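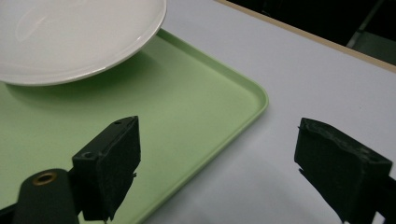 Do the trays need to be set out before the plates are counted, or can both be done together? The question came to us from the Bosow dining room, and the order given in this section settles it: trays first, then plates.

Section 5. Setting Trays and Placing Plates

5.1 Scope

This section applies to all tray meals served from the Plalden kitchen, including late meals and meals carried to the reading rooms. It covers the flat serving tray with a raised lip and the standard ceramic dinner plate. Soup bowls, covered dishes, and children's settings are treated in Section 6.

5.2 Before You Begin

Wash and dry your hands. Wipe the table top with a clean damp cloth, work toward the edge trim, and dry it with a second cloth. Crumbs left along the trim will be carried onto the underside of the trays.

Take trays only from the clean rack. The full house set is 76 trays. On ordinary service days 73 are put out and the remainder are held at the Katayama counter as replacements.

5.3 Setting the Tray

1. Inspect the tray on both sides. Set aside any tray with a crack, a rough spot on the lip, or a surface that feels greasy.

2. Lay the tray flat on the table with the long side facing you. The whole tray must rest on the table top. No corner may extend past the edge.

3. Press lightly on opposite corners. If the tray rocks, turn it a half turn and try again. A tray that still rocks is to be marked with tape and returned to the Lanico bin.

4. Leave a space of two fingers between neighboring trays so that the lip can be gripped from either side.

Note: Trays of different colors are the same size and may be used on the same table. Do not sort them by color during service.

5.4 Placing the Plate

5. Hold the plate by the rim with both hands. Keep your thumbs on the outer rim and off the eating surface.

6. Bring the plate in low over the tray. Lower the near side first, then let the far side down gently.

7. Check that the foot of the plate sits on the flat part of the tray. A plate resting on the raised lip will slide when the tray is lifted.

8. Move the plate to the left half of the tray if a cup is to be served. If there is no cup, center the plate.

9. Place the folded napkin to the right of the plate, followed by the fork and the knife. The spoon is added only when it appears on the meal card.

Caution: Plates from the warming cabinet may be hot enough to burn. Use a dry folded cloth. A damp cloth passes heat quickly to the hand.

Caution: Do not slide a plate across the table and up over the lip of a tray. The glaze can chip at the foot, and chips are difficult to see on a light surface.

5.5 Carrying

10. Lift the tray with one hand on each short side, fingers under the base and thumbs on the lip.

11. Hold the tray level at waist height. Carry one tray at a time. Stacking loaded trays is not permitted.

12. Set the tray down fully before letting go with either hand.

5.6 Clearing

Remove leftover food and used napkins before separating the plate from the tray. Stack plates no more than 5 high, and keep chipped plates out of the stack. Trays are rinsed, washed, and stood on edge to dry for the time posted beside the sink. A tray put away wet will stick to the one beneath it.

Note: The rack label was changed in March. Clean trays now go on the upper 2 shelves, and trays awaiting inspection go on the bottom shelf. Older copies of this manual show the reverse and should be discarded.

For replacement of damaged plates, see Section 9, Supplies.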